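The Brarkusura

We found it in November, at the back of a closed arcade in Nuston, under a tarpaulin with a dead pigeon on top. A Brarkusura! I had only ever seen the flyer. Nomura built 111 of them and then stopped, and the serial plate on this one said 9, stamped slightly crooked, and I think I shouted.

My sister drove the van. It took both of us and the man from the chip shop to get the cabinet up the ramp, and all the way home along the Grultitz road I sat in the back with my arms around it, listening to loose balls roll about inside like marbles in a tin bath.

It was in a state, of course. The flipper coils were burnt brown, half the lamp sockets had gone green, and something had been nesting in the coin box. But the playfield - oh, the playfield was lovely. All the deep-sea blue was there, and the sea serpent with her gold eyes, and not a scratch near the drain. 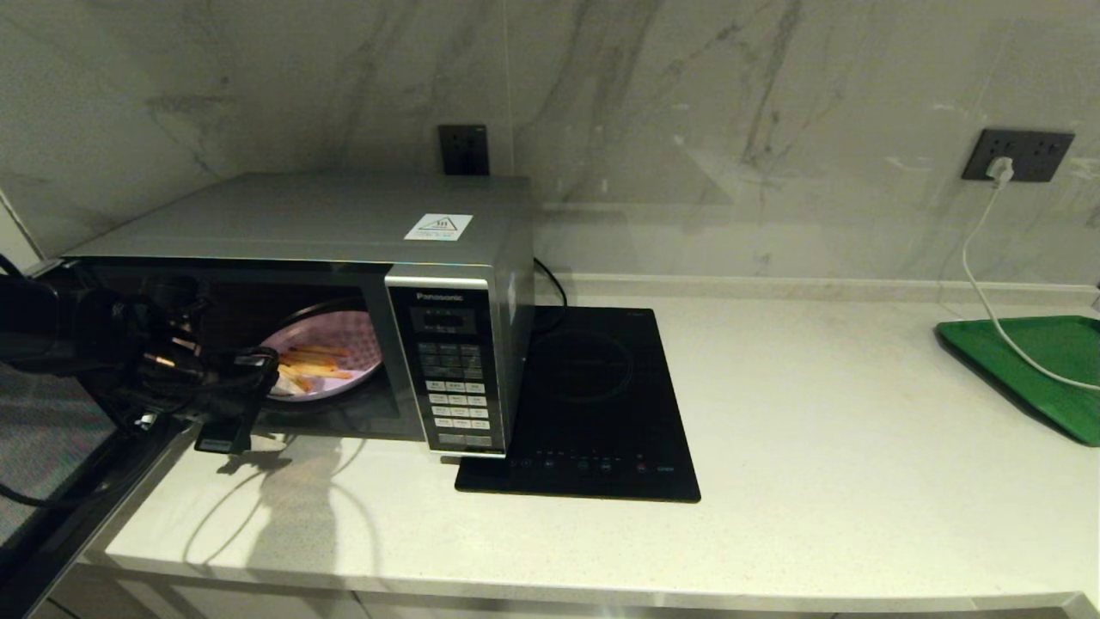 I worked on it in the evenings, right through the winter. I learned to solder properly, having done it badly for years. I cleaned every switch leaf with a strip of card and wrote the wire colours in an exercise book, and when I ran out of pages I wrote them on the wall.

Then one night I pushed in the fuse and the whole thing woke up. The serpent's eyes lit first, then the bumpers, then the score reels began to clatter round, and they stopped on 847. Somebody's last game, all those years ago, left hanging on ball 2!

I had my finger on the start button. My sister put her hand over mine.

"It isn't finished," she said, and pulled the plunger back, and let go.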